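Reading the Rural Road -- Handout 3

This handout goes with the third lesson of the course. Please read it before the exercise and bring a pencil, because there are some spaces to fill in on the worksheet.

A country road looks simple when you drive on it. For the person who must maintain it, it is a collection of small parts, and every part has its own page in the inventory. In our course we use three groups: the surface and its markings, the equipment of the roadside, and the plants.

The center line comes first. Write if it is broken or continuous, and in what condition the paint is. A broken line seen from the driver's seat always looks denser in the distance. This is only perspective, and students often note it wrongly as a change of marking. Measure on the ground, every 45 meters on the Prado section and every 80 meters on the Clukar section.
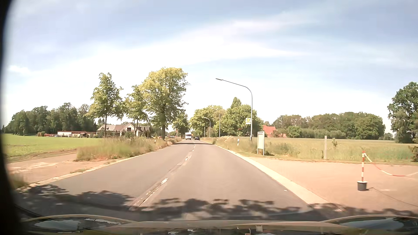
Two-lane asphalt with a broken white center line

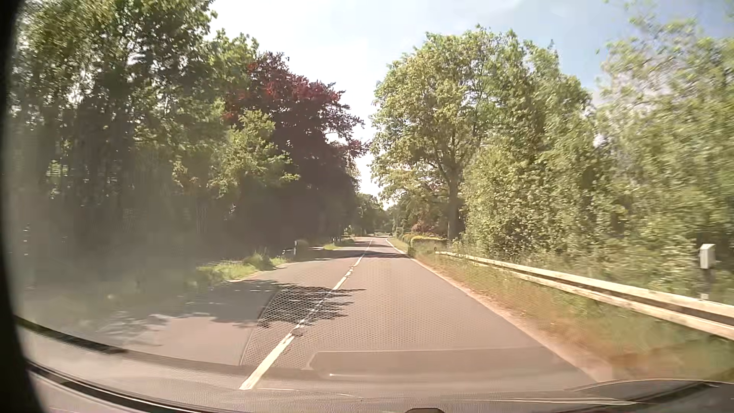
Prado, October

In the first picture the center line is worn and follows a patched seam. Write both facts, in two separate columns. The street lamps stand on the right side, and the bus stop sign is beside the nearest one. In the inventory, lamp and sign are two items, even when they are so close together.

The second picture has less equipment and more green. Note the guardrail on the verge, then the trimmed hedge which begins beyond its end. The large tree goes to the plant sheet, with the shape of its crown and a word about the trunk. Shadow on the asphalt is not a defect -- please do not mark it as a repair, as happened in many papers last year.

Vocabulary for this lesson: verge (the strip beside the pavement), delineator post (white post with a black band, there is one in the first picture), edge line, seam.

Exercise. Choose 300 meters of a road near your home and fill in sheets A and B. Walk only where it is safe. The text part should have almost 235 words, handwritten or typed.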